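Home | Reviews | Kitchen | Around the House | Archive | About

Three Months With the Flidine Cold Brew Maker

I should say up front that I am not a coffee snob. I drank instant for most of my twenties and was perfectly happy. But somewhere along the way I got into cold brew, and then I got into buying it by the bottle from the Zumis shop near my office, and then one night I added up what I was spending and felt a little sick. So in January, which is a dumb month to get excited about iced coffee, I bought the Flidine.

If you haven't seen one, it's a tall glass pitcher with a mesh tube that drops down the middle and a lid that screws on over the whole thing. You fill the tube with coarse grounds, pour water through it slowly, put the lid on and stick it in the fridge overnight. No plug, no app, nothing to charge. I had been looking at the Sevton before this, the one with the little spigot, but I have owned a drink dispenser with a spigot and I know how that ends (with a towel on the fridge shelf).

First batch was bad. Weak and kind of dusty. I was using the grind I already had, way too fine, and a bunch of it went straight through the mesh and settled on the bottom like river mud. The booklet does say coarse, in fairness, but it says it on the back page under the part about recycling the box. Second batch I bought a bag of the Tanguy dark roast, ground coarse at the store, and wow, what a difference! Smooth, almost chocolatey, and I didn't need sugar at all. I drank two glasses before lunch and then reorganized the entire hall closet. 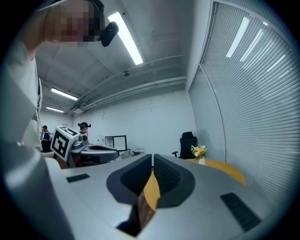 The pitcher holds enough to get me through 3 mornings, or 2 if my sister-in-law is staying over. I make it Sunday night after the dishes and again midweek. Sixteen hours seems to be the sweet spot for me. I've tried twelve and it tastes like it isn't finished, and once I forgot it for a full day and a half and it was drinkable but bossy – I cut it with a lot of milk.

Cleaning is where I go back and forth. The pitcher itself is easy, it's wide enough to get my whole hand in. The mesh tube is a pain. You have to knock the grounds out while they're still wet, and they come out in one long plug if you're lucky and in forty little splats if you're not. After that it's a bottle brush and hot water. The site says the tube can go in the dishwasher and I did that a few times, but there was a faint soapy taste in the next batch, so I went back to doing it by hand.

The lid has held up fine. The rubber ring inside it has started to smell like coffee no matter what I do, but it's a coffee maker, so whatever. I've laid the whole thing on its side in the fridge when we had a big party tray in there and it didn't leak a drop.

I paid 31 dollars for mine. There were 426 reviews on the store page when I ordered, and a lot of the grumpy ones were about the glass cracking. Mine hasn't, but I also never pour anything hot into it, and I'd guess a few of those people did. I do wish they sold the mesh tube by itself, because that's the part I expect to wear out first. The seam near the bottom already looks a bit rough.

Would I buy it again? Yep. I'd give it 4 out of 5, and I'd give it the full 5 if somebody would redesign that tube so the bottom unscrews. Next up I want to try it with loose black tea and some orange peel, so if anyone has done that, tell me how long you left it in.

Contact | Privacy | Copyright, all rights reserved | Back to top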